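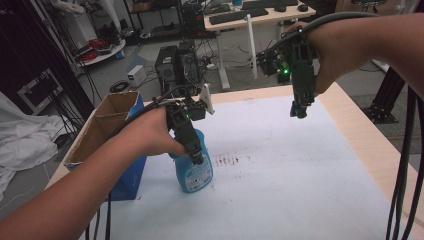

Visit report: Stimlow, data collection floor
January 21, 2018

I went to Stimlow to find out whether we should put money for hand-held grippers into next year's equipment plan, and if so how much. The short version is that I would budget for a small trial and leave the rest of the line blank. The longer version follows, for those who have to sign it.

Urs Kofler met me at the door and took me straight to the floor, skipping the slides, for which I was grateful. He runs collection there and used to run a packaging line, so he talks about downtime before he talks about learning. They have a sales arm now but the people I spoke to were mostly the ones doing the work.

The pitch is familiar to anyone who sat through the Ledska presentation in May. You don't buy arms first. You buy grippers that a person holds in each hand, the person does the job at a table, the motions get recorded, and the arms come later, when you know what you want them to do. On paper this moves the big expense back by a year. I think that is half true, and I'll come to the other half.

What they were working on was picking up and placing household goods. An operator with a gripper in each hand had a light blue spray bottle by the neck, standing on a table covered in white paper, with an open cardboard box off to the left. It's slower than doing it bare-handed, obviously. Kofler says operators find their rhythm after a couple of days. I had a go for a few minutes and did not find mine. A spray bottle is a mean shape to start on, with a narrow neck and an awkward head, and I asked why they didn't begin with something square. He said the customers all ask for bottles.

Cables

I want to spend a paragraph on cables because the brochure doesn't. These grippers are wired. The leads run back along the operator's forearms and off the table, and on the right-hand side there was a whole bundle of them looped over the arm and hanging toward the floor. More on the floor by the computers. Trummer has been promising a wireless version for as long as I have been reading their mailings. Kofler's view is that a cable that works beats a battery that doesn't, and I can't argue, but our safety people will, and our floor gets swept by machine. Whoever costs this has to include overhead routing or at least proper floor covers. It was not in the quote we were sent.

Computers and space

The quote has one line for "host hardware." What I saw next to the table was two desktop towers, side by side on the floor, plus a desk behind with keyboards and a mouse. I asked whether both towers were needed for one table. The answer was long. I took it to mean yes for now and one later, and I would budget for two until somebody shows me one.

Space is the other thing. The table itself is modest. Everything that gathers around it is not: equipment rack, shelving, another table with gear and red cables on it. We have penciled in the old label room, which is 209 square feet. One station fits. Two would fit if the operators never had to get out.

Money

Stimlow's suggested first order is 13 pairs of grippers. I asked where that number came from and was told it was a typical starting fleet. We have nowhere near the operators for it. Two pairs and a spare is what I would order, and I would want the spare kept on our shelf and not theirs. Fingers wear, they admit that, and replacement sets are sold separately. I could not get a price for them in writing during the visit. I have asked again.

Then the labor. Kofler was straight about this. For one task, done with one kind of object, he would want 200 good recordings before he bothered training anything, and he said plainly that "good" is the word to watch. On a normal day 80 per station is what they keep after review. So the collecting is a matter of days, fine, but each new object or change of box starts another round, and our catalog changes every season. The operator's wages over a year will be bigger than the hardware. The spreadsheet we were given has the wages in gray at the bottom, outside the total.

This is the other half I mentioned. Putting off the arms does push back the big invoice. It also means paying people for a year to produce recordings whose worth we can only find out by buying the arms. If the arms we pick have different fingers from the ones we recorded with, I don't know how much carries over. I asked twice. "Most of it" was the best I got, and I'd like to see a test.

Plinon comes into this as well, as they offer the recording as a service, per task, in their own building. Per recording it looks expensive. Against a room, two computers, cable work and a salary, I am less sure. I'd like a proper comparison done before we commit to anything, using our own cartons and our own bottles.

Things I liked: the status light on the gripper is bright green and easy to see from across the table. The paper on the table is cheap and replaceable. The staff answered most questions without fetching a manager.

Things still open
Written price for finger sets
Who owns the recordings if we stop the contract
Whether the software license is per table or per pair
Warranty on the cables, which were left out of the terms I was shown
Delivery time, quoted to me as both six weeks and "spring"

My recommendation for the plan is one station, two pairs plus the spare, both computers, and six months of one operator, with the arms left out entirely until the recordings have been tried on somebody else's. Kofler offered to lend time on theirs. I have asked him to put that in the offer too.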